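読みかけの本を、開いたままにしておく。伏せてもいいし、閉じて表紙を上にしておくだけでもいい。とにかく本棚に戻さない。この三年ほど、私はこれを熱心に続けていて、会う人ごとに勧めてはやや引かれている。今日はその話を、遠慮なく長めに書かせてもらいます。

## 本棚は本の寝室である

本棚が嫌いなわけではない。むしろ大好きで、引っ越しのたびに部屋より先に棚の置き場所を考える。ただ、棚に入った本は眠ってしまうのだ。背表紙だけをこちらに向けて、行儀よく、すうすうと。

読み終えた本ならそれでかまわない。困るのは途中の本だ。八十ページまで読んで「続きは週末に」と棚に差した本を、週末に抜き出したことが何度あるだろう。私の場合、ほとんどない。半年後に見つけて、しおりの位置に驚き、登場人物の名前を忘れていて、最初から読み直すかどうか迷い、また差す。

ところが同じ本が食卓の端にあると、まるで違う。お湯が沸くまでに三ページ。洗濯機が止まるまでに一章。読もうと決心するより先に手が伸びている。読書の時間をどう確保するかという話はよく聞くけれど、時間よりも距離のほうがずっと大きいと私は思っている。腕の届くところに本があるかどうか、それだけでこんなに変わるのか! と、始めた頃は毎晩うれしかった。

## 散らかっていてもいい、という話

こう言うと必ず出るのが「部屋が散らかる」という反論で、これには正面から答えたい。散らかります。

友人のタム(Tâm Huỳnh、翻訳の仕事をしている)の家に行くと、台所に料理の本はなく、あるのは詩集だ。油がはねて、表紙がうっすら波打っている。最初に見たときはもったいないと思った。でも彼女がその詩集の一節を、鍋をかき混ぜながら暗唱したとき、私は自分のきれいな詩集が急に気の毒になった。買ったときのまま、一行も覚えていない。

傷まない本と、覚えてもらえる本。どちらになりたいか本に聞いてみたい気がする。もちろん稀覯本や借りた本は別だ。図書館の本を台所に置くのは私もやらない。けれど自分で買った文庫や、古本市で手に入れた一冊まで美術品のように扱うことはないと思う。

それに、机の上に全部出せと言いたいわけでもない。私の決まりは四冊まで。五冊目を置きたくなったら、どれか一冊は棚で眠ってもらう。この「誰を寝かせるか」を考えるのがまた楽しい。もう読まないだろうと薄々わかっている本に、きちんとお別れを言える。四冊という数に根拠はなく、五冊のときに一度、コーヒーを置く場所がなくなったというだけの話です。

## 表紙を見る喜び

もうひとつ、声を大にして言いたいことがある。表紙だ。

装丁家は正面の顔にあれだけの手間をかけているのに、棚に差した瞬間、見えるのは細い背だけになる。色の組み合わせ、小さな挿絵、題字の置き方。店頭で一目惚れした理由はたいていそこにあったはずなのに、家に帰ると見なくなるのだから惜しい。机に寝かせておけば、通りがかるたびに顔が見える。朝と夕方では色も違って見える。雨の日の青い表紙など、ちょっとぞくっとするほどいい。

絵のある薄い本は特に向いている。背が薄すぎて棚では迷子になるし、厚い本に挟まれて存在ごと忘れられてしまう。平らに置くのがいちばん似合う本なのだ。来客が手に取ってくれる確率も高い。甥が七月に泊まりに来たときなど、テレビの前に座るつもりで歩いてきて、途中の机で止まり、そのまま床に座って一冊読み終えてしまった。私は何も言っていない。あの静かな二十分のことを、たぶん甥より私のほうが長く覚えている。

## 電子書籍はどうするのか

先日の読書会でタイナー・カルデイラさん(Tainá Caldeira)に聞かれた。彼女は七百冊を端末一台に入れて旅をする人で、その身軽さは心底うらやましい。私も長い移動では電子書籍を読むし、夜中に続刊を買えるあの便利さには何度も救われてきた。

ただ、端末は閉じるとどの本も同じ顔になる。七百冊がいっせいに黙る。彼女も「買ったことを忘れて、開いて驚く本がある」と笑っていた。そこで二人で出した案が、読みかけの題名を紙に書いて机に置いておくというもの。試してみたら、これが案外効く! 題名だけの紙切れでも、目に入れば続きが気になる。本そのものほどではないにせよ、十分に手を引いてくれる。
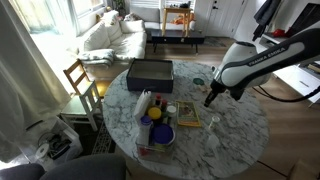

## 今夜、一冊だけ

もし少しでも心が動いたら、棚から一冊だけ抜いて、いちばんよく通る場所に置いてみてほしい。玄関でも、洗面所の横でもいい。読もうとしなくてかまわない。しおりも挟まったままで。

私の机には今、十二年前に挫折した長編が載っている。置いて四日、まだ開いていない。でも昨夜、歯を磨きながら、あの主人公は結局船に乗ったんだったかな、と考えていた。今晩あたり、確かめることになりそうです。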